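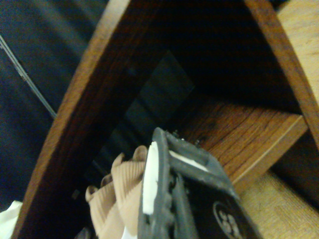

Shahla Zamani reckons the cost cap lasted until the second meeting of the season and then died without anyone sending flowers. She races a Lomar in the sprint class at Flenen, she has read the rulebook more often than the people who wrote it, and she says the number printed on page one bears no relation to the cars she lines up against.

The number is 4000. That is what a driver in the Parnow Series may spend on an engine, in pounds, including the rebuild. It was brought in to save a class that had shrunk to 6 regular entries, and the promoters have been telling us ever since that it worked. Grids are bigger, they say. Racing is closer. I have stood on the bank at Flenen in the drizzle for most of it, and I would like to see the evidence for the second part.

Take the November final. The winner led from the first corner, and the rest of the field spent the evening looking at his back bumper. Lapped cars supplied what passing there was. The commentator called it a masterclass. From where I was, it looked like a car with a good deal more pull off the bottom bend than anything else on the track, and a driver sensible enough not to show all of it.

Nobody was found to have broken a rule. This is the part that bothers people, and it ought to bother the officials more. An engine is checked against its paperwork, and the paperwork comes from the builder. If the builder writes a bill for the permitted amount, then that is what the engine cost. Any further work can be put down as a favour, or as testing, or left off the page.

Eylül Şimşekoğlu built engines for three of last year's top ten, and she doesn't pretend otherwise. "I charge what the rules let me charge," she told me. Asked whether some customers paid her for other things as well, she said she also sells trailers.

The promoters' answer for next season is a sealed engine. Every car will carry the same unit, supplied by Teixeira, with a tag wired through the bolts and a fee of 300 each time it has to be opened and resealed. On paper it is tidy. It also gives one supplier the whole class, and I have yet to hear who checks that the engines leaving the workshop are as alike as we are told.

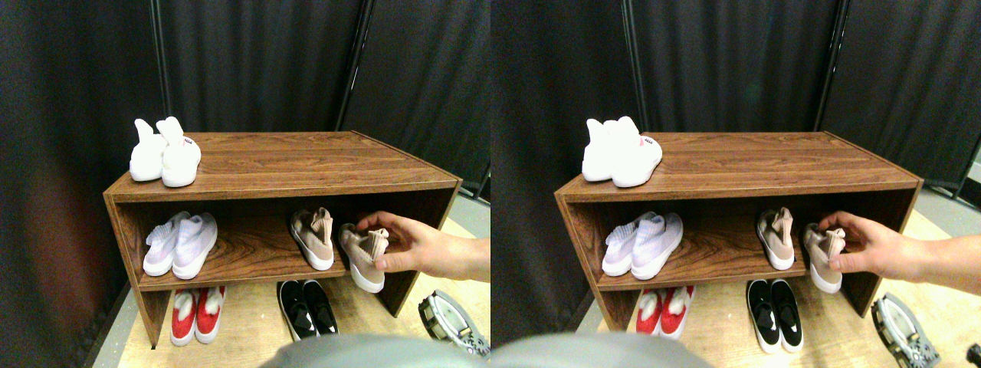
The middle shelf. Beige is within reach.

Zamani will not be buying one until she has seen a few run. Her present engine, stamped 1502, has done two full seasons and she trusts it, which she can't say for the new scheme. If the old cars are allowed in with a weight penalty, as has been hinted, she will race. If they aren't, the Lomar goes up for sale.

I hope she stays. A driver who finishes fifth on an honest engine is worth more to a Saturday crowd than another runaway win - but the entry forms go out in a few weeks, and the page on old engines is still blank.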